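Work and Automation, Unit 6
Reading notes: the Evusstead workroom
Prepared by Yuk-lan Shek, March intake

What the workroom does
Evusstead is where Fustari sorts, ties and packs soft furnishings – cords, tassels, curtain ties and so on. I love this case because the job looks so simple from outside! Pick up a cord, turn it, pass it to the other hand, lay it in a box. Try writing down every movement you make while doing that and you'll fill a page before you reach the box.

Who teaches whom
Fustari didn't begin with robots on the floor. It began by giving packers hand-held grippers and asking them to do ordinary handling tasks with those instead of their fingers. The recordings go to a team at Prirno, who use them to train the robot arms. So the packer is the expert in the room, and the engineers are the ones taking notes. By the end of the first stage the team had kept 882 recordings out of 1000.

Handling soft things is the hard part. A cord bends, sags and catches, and every knot has its own lumps. Look at how close the narrow white finger comes to the knotted tip of the orange cord, and think about how you'd judge that gap with a tool in your hand.

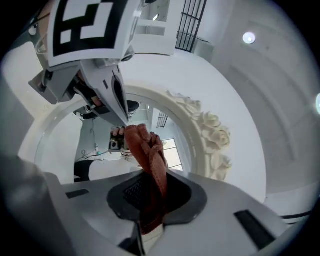
What changes for the people
Hui-mei Wei has packed at Evusstead for six years and now spends part of each shift recording. She told our class that her wrists tired quickly at first, and that she had to relearn jobs she could do half asleep. She also enjoys it, and she has strong opinions about grip handles (ask her!).

Some changes are harder to see. Skilled work that was never named now has a name, a training sheet and, after some bargaining, a higher pay rate. Nearly 70 per cent of the packers signed up for recording shifts. The others kept their old hours, and we should talk about what happens to them once the arms arrive.

Terms to know
Demonstration: one recorded run of a task, start to finish.
Handover: passing an object from one gripper or hand to another.
Tacit skill: something you can do well but struggle to explain.

For the tutorial
Bring a short written account of one hand task from a job you've had, with every movement included. Then read the Tu chapter on pay and retraining, and mark one paragraph you disagree with.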